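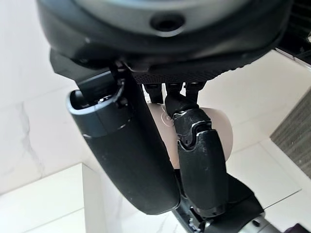

Crossing the bench

Last updated: March

The teacher exchange between Dreltlow and Yap runs on a plain rule: each visitor teaches at least two full lessons in the host school before leaving. Observation alone does not qualify for the travel grant. Lisadex, which administers the program, added the rule after its first year, when most reports came back as lists of equipment.

This year 60 vocational teachers took part. Each one filed a lesson plan in advance, and the host department returned it with comments on timing, tool names and local safety rules. Effie Galbraith, who handles placements at Lisadex, considers the comment stage the most useful part of the program. "A plan written for a 90-minute block falls apart in a 50-minute one," she said. "We would prefer that to happen on paper."

Comments are logged in Zanmont, a shared planning system. The current log holds 2,962 entries, of which 571 concern assessment. Host schools on Yap grade practical work at the bench, while the task is under way. Dreltlow grades the finished piece, usually the following Tuesday. Visitors had to apply the host method, and several plans were rewritten twice before approval.

Virgilio Layug teaches electrical installation and spent his placement in Dreltlow. He kept the host's marking sheet but added a column for the order of work - the step his own students are graded on most heavily. The department has since put the column on its first-year sheets. Second-year sheets are set by the regional board and cannot be changed before the next review.

Applications for the next round go through department heads. Teachers who have already traveled may apply again after two school years, provided their report was filed on time.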